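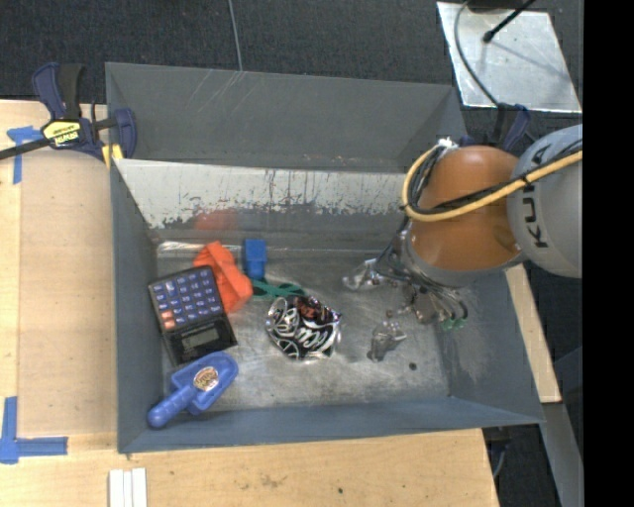 A calculator among the items in a metal bin.

Home | Programs | News | Contact
Last updated: May

Keeping the Books in a Small Town: A Conversation with Rosaura Pacheco

Rosaura Pacheco has taught evening bookkeeping at the Ploston Adult Learning Center for most of her working life. The course meets every Monday at 6:30 p.m. and draws shop owners, farm managers and people returning to work. She spoke with Ashraf Sqalli of the Center's information office before the start of the summer term.

Ms. Pacheco came to teaching from the accounts office of Kirkard, a feed supplier in Prilport, where she was hired in 2000. "I was given a desk, a ledger and a box of unpaid invoices," she said. "My supervisor told me to come back when I understood the box."

The first three sessions of her course are still conducted on paper. Students record a month of sales and expenses by hand and total each column on a pocket calculator before they are shown any software. Asked whether the practice was out of date, Ms. Pacheco said that she had considered dropping it. "A program will accept a wrong entry very politely," she said. "When you have written the figure yourself, you tend to remember where it came from."

She recalled a bakery owner from Honorato whose accounts were short by $1,194. The difference was traced to a flour delivery that had been entered under two supplier names. "She had been losing sleep over it," Ms. Pacheco said. "We found it in one evening, with the receipts spread over two tables."

On the subject of taxes, she advises new owners to set money aside each week and to keep it in a separate account. She also asks them to write the purpose of every purchase on the receipt the same day. Few do so at first, she said, and most have begun by the end of the term.

Ms. Pacheco will add a session on payroll this summer at the request of former students. She expects it to be the hardest of the course. "Paying yourself is simple enough," she said. "Paying your cousin correctly takes some study."

Registration is open at the front desk until the first class meeting.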